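In praise of the nearly bare table
By Dinesh Dubey
July 27, 2020 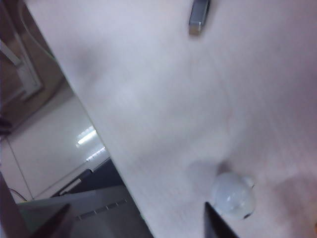

A pale tabletop with only a couple of small things left on it.

I have become a bore about tables. My family will tell you this, and so will the people I work with at Cosell, who have had to listen to me going on about it since June. My view is simple enough: a big table should have hardly anything on it, and most of us let ours turn into a shelf.

Ours at home certainly was one. Post, chargers, a bowl of keys for locks we no longer own, a bag of screws left over from a bookcase. We ate at one end of it with our elbows in. Then I cleared the lot into a box one wet evening and sat down with a cup of tea, and I couldn't believe how much table we had! It was like finding a spare room.

Now, I'm not a minimalist. I like stuff. My shelves are full and I once kept 394 postcards in a biscuit tin (still do, if anyone's interested). But a shelf is for keeping things and a table is for doing things, and once the two get mixed up you spend your life shoving piles sideways to make room for a plate.

My mother-in-law in Urlow disagrees with me completely. She says an empty table looks as if you're about to move out. She paid 80 pounds for hers at a house sale in 2000 and I have never seen the middle of it - there's always a cloth, a fruit bowl and the newspaper. I do see her point. It's a friendly sort of table, and people sit down at it without being asked.

What I'd say back is that small things get a fair chance on a clear top. A little metal bar of a thing, or some milky-white bit no bigger than it needs to be, will vanish for months in a heap. Put it on a plain pale surface and it even has its own shadow. You notice it, you wonder where it lives, and with any luck you get up and put it there.

I'm also all for a light colour, by the way. Dark tops look smart in the shop but they show every crumb, and I have 12 years of wiping one down to prove it. Pale and matte for me, please, with a bit of grain if there's any going. The bag of screws is still in the box in the hall, and I've been told to deal with it by the weekend.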